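Thread time! The Rinmont mural is going up in April and I finally get to talk about it 🧵

1/ The wall is the long side of the old Wendt feed store, right where the bus turns. It's 90 feet of brick with two bricked-up windows and one drainpipe we have to live with. Dörte Fröhlich is designing it and I get to be one of the painters!

2/ If you don't know Dörte's work, go look up Ilell, the river piece she did under the rail bridge. She paints water in flat shapes, hardly any blending, and from across the street it moves. I stood there for an hour the first time.

3/ We've been mocking up the color indoors first, at full strength on big sheets of paper. Brick drinks paint, so the greens always end up duller on the wall than you planned.
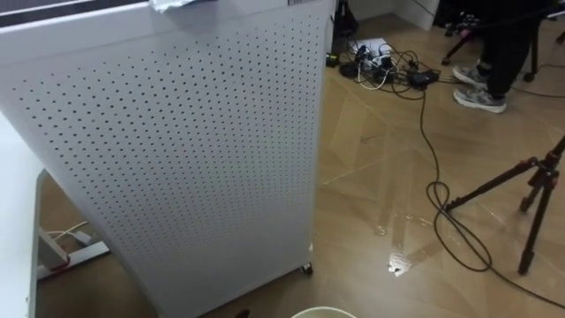 4/ The design

It's called Jatis. Three herons, a flooded street, and a row of porch lights reflected in it. The drainpipe becomes a reed (I love this so much). People sent in 3,894 votes on the two final sketches and the heron one won by a mile.
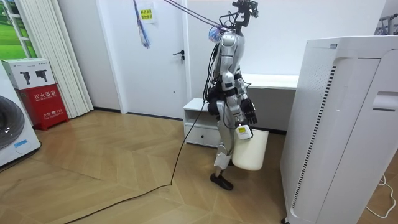

5/ Color talk, because I can't help myself. The herons aren't gray at all – Dörte builds them out of lilac, dusty pink and a very pale green, and your eye does the rest. The porch lights get the only true yellow on the wall. For the bellies she wants a warm off-white, and the closest thing I have to show you is the cream-white of that bucket. Plain white straight from the can looks blue next to brick and she won't have it.

6/ How it gets onto the wall: no projector! We're doing a doodle grid. You cover the brick in random scribbles and letters, photograph it, lay the sketch over the photo, then find your place by the scribbles. It looks like total chaos for a day and then a heron shows up.
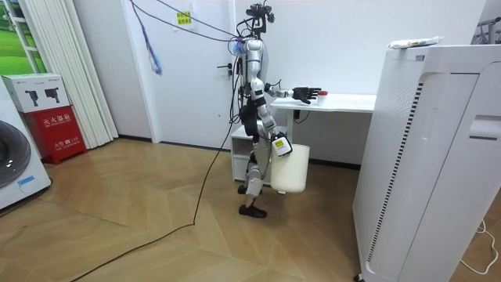

7/ My section is the porch lights, low down on the left, so lots of kneeling. I've done the smallest one over and over on scrap board and the halo is the hard part. It's three rings, each a bit cooler than the last, with a hot little spot of red-orange in the middle. Think of the red lid on the cup there: a tiny bit of that color pulls your eye across everything pale near it. Ours will be smaller than my palm and I bet you'll still catch it from the bus.

8/ Two coats on the background, then birds, then lights, then a clear anti-graffiti coat over the lot. We start at 7 in the morning while the wall is still in shade. Come by and yell up at us, we like it!

9/ Someone asked if the old painted Wendt lettering is getting covered. No! The W and most of the E stay, and the tallest heron is standing on them.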